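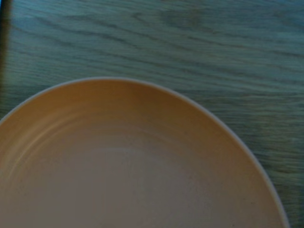

3.2 What people meant by "a serve"

I should say up front that I came to this part of the study expecting it to be the dull bit. The interesting material was meant to be in the interviews about who cooks and who cleans up, and the serving sizes were only in there so I could check our diaries against the ones Cinzia Vitale collected in Wustton. Then I started reading the diaries properly, and it took over my whole September.

We asked every household to write down the evening meal in their own words. We gave them no cups, no grams and no picture chart, and I argued pretty hard for that (Tullio Marras argued just as hard against it, and I still owe him a long lunch). After I'd thrown out the blank pages and the double-ups we had 3307 entries to work with. I read the first 1000 myself, coded them by hand with a pencil and a lot of tea, and then handed the same 1000 to Tullio so he could do it without seeing my codes. We agreed on 80 per cent of them. Most of the rest came down to the word "bit", which I took to mean a small amount and he took to mean nothing at all.

The thing that jumped out was how seldom people described food by amount. They described it by the dish it went onto or into. "A plate of pasta" and "a bowl of pasta" were different meals to our diary keepers, even inside the one family. A plate meant sitting down at the table, usually with something else beside the pasta. A bowl meant the couch. One woman in the Villa group wrote "plate (but really a bowl night)" and then, the next evening, just "bowl, sorry". I loved her diary!

Figure 1. Large round plate with a pale rim and a peachy-beige to tan interior.

Size came into it as well, though in a roundabout way. When I went back and asked people how big their dinner plates were, hardly anyone could tell me, but nearly all of them could tell me whether their plates were bigger than their mum's. Older participants had a strong feeling that plates had grown over the years, and a few of them had gone back to eating off the smaller ones they used to keep for bread and butter. I can't say from diaries whether they ate any less that way. They thought they did, and they were pretty pleased about it.

Rims gave us more trouble than I'd planned for. In the Firkura households, "to the rim" was a way of saying a plate was generously filled, while in Jomico the same words were closer to a complaint - somebody had dished up without thinking, and now the gravy was going to end up on the tablecloth. Cinzia had warned me about this and I'd nodded and written nothing down. I ended up recoding every entry with "rim" or "edge" in it, keeping the two places separate, and the totals in the next section use the recoded set.

Seconds were the other headache. Some people logged them as a new plate, some as the same plate, and one bloke drew a little arrow. I've counted an arrow as seconds.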